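Torkunby bench arm and gripper: nine weeks of taking computers apart

We bought the pair to strip old desktops for parts, and the old desktops have mostly survived.
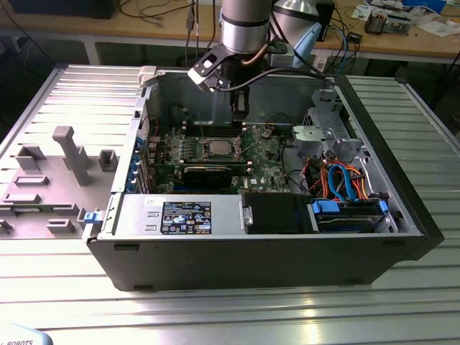 What we wanted it for

Our workshop gets office towers by the vanload. Each needs its memory, processor and drives out before the metal goes for scrap, and the job is dull enough that people start putting screws in their tea. Torkunby sells its arm for "light dismantling". Ours is fitted with the Liepiņa gripper, which costs extra and arrives in a much nicer box.

Setting up took an afternoon. The manual is clear until page 105, where it begins referring to a menu that was removed in an earlier version of the software. We found the setting eventually, under "Regional".

The fault

For the first few weeks all was well. Side panel off by hand, tower on its side, arm down into the case, memory out. Slow, but it didn't complain about the radio.

Then in December it began to let go late. The gripper would close on a memory module, lift it, carry it to the tray and keep hold of it. After a pause it decided the job was finished and went back for the next one with the first still in its fingers. You can guess how well two modules fit in one slot. We lost a board that way, and a processor socket on another, which had its pins combed flat by a module being dragged across it.

The log called each of these a success. Over one stretch it claimed 2,752 completed picks, a figure I would love to see reflected in the tray.

The more serious part

The stop button works. I want to be fair about that. What it doesn't do is open the gripper, and when you release the button the arm resumes the move it was making, with no prompt and at full speed. My colleague had a hand in the case at the time, freeing a stuck module. He got a bruised knuckle and a new vocabulary. We now cut the power at the wall before anyone reaches in, and I'd urge any other owner to do the same.

Getting it put right

Skutitz, who sold it to us, blamed Liepiņa. Liepiņa blamed the cable, sent a new cable, and then blamed that. The cure was a firmware update for the gripper, which Torkunby had and hadn't mentioned. Late releases have stopped since. The restart after a stop is "as designed", I'm told, and can be changed with a safety add-on at 2,000 euros.

Verdict

Good reach, steady hands, terrible bookkeeping. Two stars, and a third if they make the add-on standard. The older Gonder arm at the other end of the workshop is slower and uglier, but when you stop it, it stays stopped until you tell it otherwise.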